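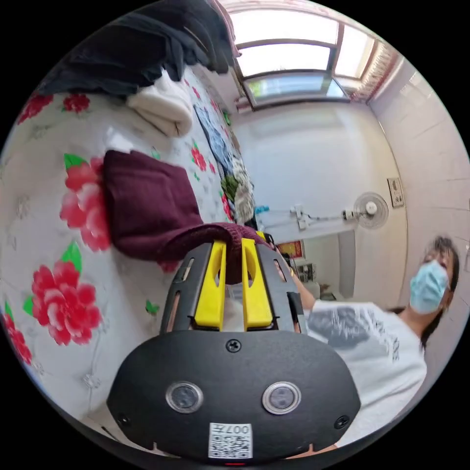 Folding on the Bed: A Laundry Gallery
Posted Sat 19 October

Every spring some magazine announces that we have all been folding wrong. Last March it was the Muklow method, which promises to save you 14 minutes a load and takes a whole evening to learn. I tried it. I also tried the Baláž roll, and a drawer divider from Skanus that came with its own booklet. What follows is laundry on a bed, with my notes on what I believe and what I don't.

The dark pile
Sorting by color is supposed to happen before the wash. In my house it happens after, when the black and dark gray things get shoved up against one edge of the bed because they all look the same and I don't want to deal with them. Muklow says to start with the pile you like least. I have started with the pile I like least for several weeks now and I still don't like it.

The white towel
Folded, laid flat, layers showing. Towels are the one thing every method agrees on, which makes me wonder why each of them needs a chapter about it. Half, half again, and stop. The booklet wants thirds so the edges are hidden on the shelf. My shelf is behind a door.

The maroon cloth
Soft, thick, a bit like a knit, and still a rumpled heap. This is where the methods fall apart. The diagrams are always drawn for a crisp cotton shirt with a sharp crease, and anything with some body to it just curls back up at the edge. You can smooth it with the flat of your hand all you want. I fold thick things loosely and put them at the bottom of the stack, where the weight does the rest overnight.

The flowered sheet
White, with big pink and red flowers (peonies, I'd say) and green leaves. People will tell you to fold on a plain surface so you can see what you're doing. I don't buy it. Anything in a solid color shows up fine on flowers, and you can line a hem up with a petal if you care that much. The better argument against the bed is your back, and I'll grant that one. A high table is kinder. I don't have a high table.

A word on the roll
Baláž rolls everything, including things nobody would ever pack in a suitcase. It does look good in a drawer on the first day. By the second day you have pulled out one roll and the two beside it have come undone. The answer, according to the instructions, is a fuller drawer. So now I'm buying clothes to hold up my clothes?

On smells and sprays
Sundomix sells a fabric mist that is meant to "relax" a fold before you make it. I used most of a bottle. My things smelled like a hotel lobby, and they were creased exactly as before. A damp hand over the worst spot did as much, and the tap is free.

On the numbers
One of the articles said a household folds 3000 pieces a year and could cut that by 50 percent with better habits. Where does a figure like that come from? There was no source, just a picture of a very empty closet. The better habits were hanging up shirts (fine, I do that) and not folding underwear (also fine, and I didn't need an article).

What I kept
The divider stayed, though it holds socks and I suspect a shoebox would do the same. I kept the habit of leaving towels for last, too, mostly as a reward. The booklet went out with the recycling.

If you swear by one of these methods, write and tell me how your drawers look on a Thursday, after everyone has been through them in a hurry. Pictures welcome, as long as you didn't tidy up first.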